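Notebook, bimanual cell (Kundness bench)
March 21, 2026

Spent the morning going through the new good practice sheet from Terkambridge, line by line, with the cell in front of me. It runs to 40 rules. I agree with maybe half. The rest read like they were written by someone who has only seen a cell in a slide deck.

Rule 2 is the one I keep coming back to: "arms shall begin each episode from a defined rest pose, with clear separation." Fine, but how much is clear? No distance given. The people at Bitis read it as a hand's width and the people at Chareonsuk read it as "not in contact." Both passed their own audit in February, so I don't know what the audit measured. 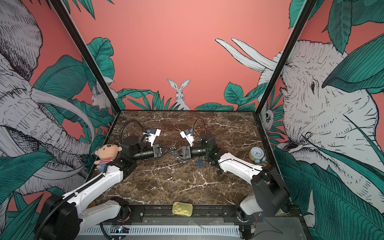 Fingers almost tip to tip, just above the marble. Separated or not? Sheet doesn't say.

My view is that the pose matters less than whether the log records it. Joint angles at the start, joint angles at the end, done. We have 872 episodes in the log and 520 of them have a start pose written down. No amount of wording about separation fixes the other ones. I'd trade rules 2 through 9 for one line saying the recorder refuses to start without a pose.

Next complaint, "non-task items." The sheet wants them removed from the work surface unless listed. Listed where? By whom? If the list gets written after the run, it's a description of whatever was there, and I can't see what it protects. It also never asks for positions, so a list could be perfectly correct and still no help in setting the table up again.
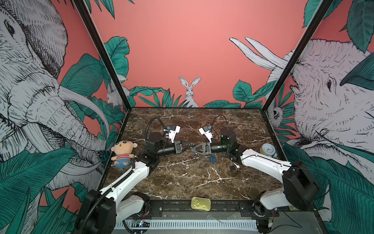

Small blue cube near the center, padlock and key to its right. Plush toy at left, clock at right, tin at the front.

Also not convinced by the section on backgrounds. It asks for "neutral, non-distracting" walls and cites nothing. We have elephants and jungle leaves on ours. If someone can show me numbers for plain walls against busy ones on the same task, I'll repaint. Until then it's a preference with a rule number on it.

The object naming rule I do like, grudgingly. One name per object, same name in every log. 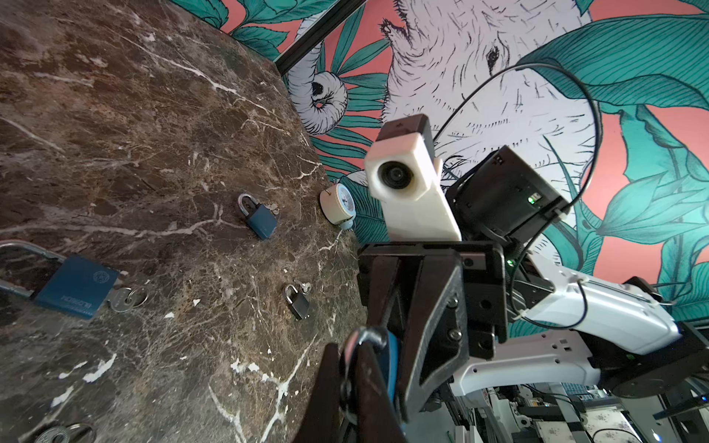

"Padlock" doesn't cut it as a name once there is more than one size on the table, and "key" is worse. Size plus color would do for now. I've been guilty of writing "lock, small" and then having no idea a week later which one I meant.

To do:
- send comments on rule 2 and the item list to Terkambridge
- make start pose a required field in the recorder
- agree on padlock and key names with Bitis before either of us logs more
- ask Chareonsuk what their auditor checked, in writing this time

Not signing off on the sheet as it stands. Will look again when rule 2 has a number in it.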